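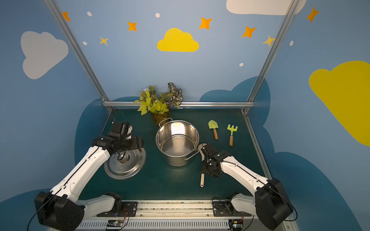
4. Recording and Checking Two-Arm Episodes

This section covers recording episodes for the Trolalside two-arm method, checking them, and getting them ready for training. It assumes the arms are mounted, both controllers answer on the bench network, and you have finished the zeroing routine in Section 3. If you changed a gripper or remounted an arm after zeroing, go back and do Section 3 again first.

4.1 What the method needs

Trolalside trains one policy for both arms. It differs from the older Rasberg recipe, in which each arm had its own policy and a timer kept them in step. The Rasberg recipe worked well when the arms took turns. It did poorly when one arm had to hold something while the other moved, such as keeping a lid clear of a pot while a spoon goes in.

Because the policy is shared, every episode must contain both arms from start to finish. An episode in which one arm is parked for the whole time will load without an error, but it teaches the policy to leave that arm alone. Do not mix parked-arm episodes into a two-arm set.

The background also matters. The Lukoševičius encoder was tuned on plain gray benches, and early policies trained with it lost track of the grippers when the bench was moved to another room. Painted walls and a few objects that have no part in the task give the encoder something to learn to ignore. Leave these in place during recording. Move the loose ones between batches, as described in 4.3.

4.2 Before you start

1. Clear the path of each arm from its base to the middle of the table. Distractor objects may stay on the table if they are outside the hand-over zone.

2. Check that the cables on both arms lie along the links and do not loop under the wrist. Move each arm by hand through its full reach with the motors off.

3. Power the left controller, wait for the ready tone, then power the right. Starting them together can give both arms the same address.

4. Open the recorder and choose the task file. For cookware tasks use pot_lid_spoon. Confirm that both arms show live joint values.

5. Run the clock check. The two arms must agree to within 2 milliseconds. If they do not, restart the recorder and run it again.

CAUTION: Keep hands and sleeves out of the enclosure while the motors are on. The arms are light, but the grippers close hard enough to pinch, and a dropped steel lid has a sharp rim.

Note: Polished steel throws reflections that change with the room lights. Close the blinds, or record the whole batch at the same time of day. We record in the morning and do other work after lunch.

4.3 Recording an episode

1. Set the pot between the arms, inside the taped square if your bench has one. Turn it a little before each episode so the handles do not always point the same way.

2. Bring the left gripper to the lid and close it on the knob. Lift slowly. A lid held by a round knob tends to tilt, and this is fine. Do not stop the episode to straighten it.

3. Bring the right gripper to the wooden spoon. Grip it anywhere on the handle, and vary the spot from one episode to the next.

4. Carry out the task at a steady pace. Pauses of a second or two are acceptable. Longer ones are trimmed by the checker and can leave a jump in the motion.

5. Return both arms to rest before pressing Stop. If you press Stop while a gripper is still closed, the last frames will be marked as a fault.

6. Score the episode right away: good, poor, or discard. Scores given at the end of the day have been less reliable.

After each batch, move the loose distractor objects. A new spot on the table is enough. Do not swap in new task objects in the middle of a batch, even if they look alike -- the task file stores the weight of the lid and spoon, and the grip settings are worked out from it.

Note: Keep poor episodes. The training script uses them at low weight, and removing them made the policy worse at recovering from a bad grip. Only discard episodes with a fault, a collision, or a person's hand in view.

4.4 Checking the batch

1. Close the recorder and start the checker on the batch folder.

2. Look at the drift plot first. Both lines should stay flat. A line that climbs steadily means that arm has slipped from its zero, and the batch should be set aside.

3. Play back any episode flagged in yellow. Most flags come from a fast wrist turn and can be cleared.

4. Do not clear a red flag. Write the episode number in the bench log and leave the file where it is.

5. Export to the Fuson format. Leave the compression setting at its default. Higher settings blur the finger tips, and those are the part of the picture the policy relies on most.

4.5 How much to record

The results in this guide come from a set of 3,955 episodes over all tasks. Of these, 639 were cookware tasks using a pot, a lid and a spoon. You will not need that many to get a first working policy. In our tests, starting from the shared weights, nearly 127 good episodes of a single task were enough for the policy to finish it more often than it failed. Below that, it learned to reach and grip but often moved the spoon before the lid was clear.

Adding more episodes of the same task helped for a while and then leveled off. Adding episodes of a different two-arm task helped more. If you have one more day on the bench, record a second task.

We have not tested the method with liquid in the pot, with lids that have no knob, or with the arms mounted on facing sides of the table. The timing results should not be assumed to hold for any of these.

4.6 Known problems

Right arm lags on playback: The right controller was powered first. Restart both in the order given in 4.2.

Gripper opens during a lift: The stored weight is wrong or missing. Weigh the part and enter it in the task file.

Checker finds no episodes: The batch folder name contains a space.

Policy reaches for a distractor: The objects were not moved between batches. Record another batch with them in new places and train again from the last good checkpoint.

For problems not listed, send the bench log and the drift plot to Saulius Vaher. Do not send the full batch unless he asks for it.

Continue to Section 5, Training from a Batch.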